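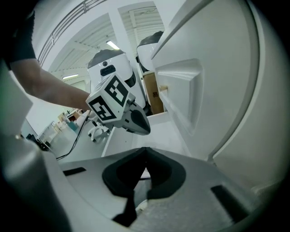
Garnemora shared workshop, gripper build, walk-through 4/26/26. Checked by Chae-won Ra. The build notes call this one "ready for daily use." I'd like to see that earned before I sign for it. Item 1, cables. The black cable leaves the base of the held gripper and goes off across the gray floor, which is a trip line whatever the notes say. Fix it up off the floor or tape it down. NOT PASSED.

2. Marker cube. Mount screws tight, no wobble by hand. Pass, but I don't trust printed parts at this joint. Check again in March.

3. Parked robots. Power switch reachable from the front? Yes on one, awkward on the other. Brakes hold when pushed. Pass with comment: keep stored boxes away from them.

4. Battery charger (Koo). Label says up to 600 charge cycles. No log kept, so who knows where we are. Start a log.

5. Finger wear. The Skolteck parts list promises 2,000 closings before the pads need changing. The counter read 776 at check. I'll believe the other number when we get there.
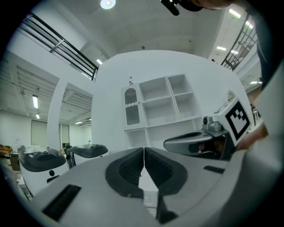
6. Pinch points. I asked for a guard and was told the jaws are "too weak to hurt anyone." Weak compared to what? The dark pads have ribbed faces inside thick rims and they meet at a narrow seam, so a fingertip has somewhere to go. With 2 grippers held this close together, one person must call the moves. Add a warning label to each. NOT PASSED until labeled.

7. Camera mounts. Lock nuts present, no play. Pass.

8. Stop button. Worked on the first press, and again with the Worno control box unplugged from the network. Pass. Best item on the sheet.

9. Written instructions. One page, no mention of the stop button. Rewrite.

Result: not cleared for open hours. Items 1, 6 and 9 to be redone and shown to me in person.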